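Greltellow opens equipment planning service for small workshops and care providers

Bradau, August - Greltellow, the Bradau firm that helps smaller organisations choose and pay for automation, is very pleased to announce a new planning service for anyone thinking of buying their first robot arm and wondering where on earth to begin.

The service, called Mullis, grew out of a great many friendly conversations with customers who had a sum of money set aside, a catalogue on the desk and a nagging feeling that the price on the page was only part of the story. Mullis sets out the whole cost over 4 years, including fitting, training, spare gripper fingers, servicing and the floor space the machine will take up.

Each customer is given 6 planning sessions, spread over as many weeks as they like, and comes away with a written budget that can be put straight in front of a board or a bank. Customers are also welcome to try out a task in simulation before they commit to a purchase - a step we have grown very fond of, as it costs a good deal less to change your mind at that stage.

Laizer, our partner for the simulation work, builds simple rooms with plain furniture, walls and floors, so that questions of reach and clearance can be talked over early on.
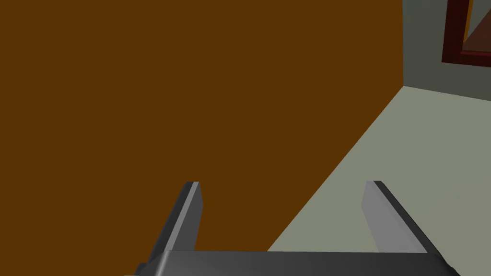

There are 20 places on the first round, and we would dearly like to fill them with a good mixture of trades and sizes. Organisations with fewer than 40 staff pay a reduced fee, and the fee is taken off the bill in full if they go on to lease equipment through us.

Applications are open now, and our Bradau office will be holding an open morning on Tuesday from 10am, with tea, coffee and plenty of time for questions. Please ask for the Mullis desk when you arrive.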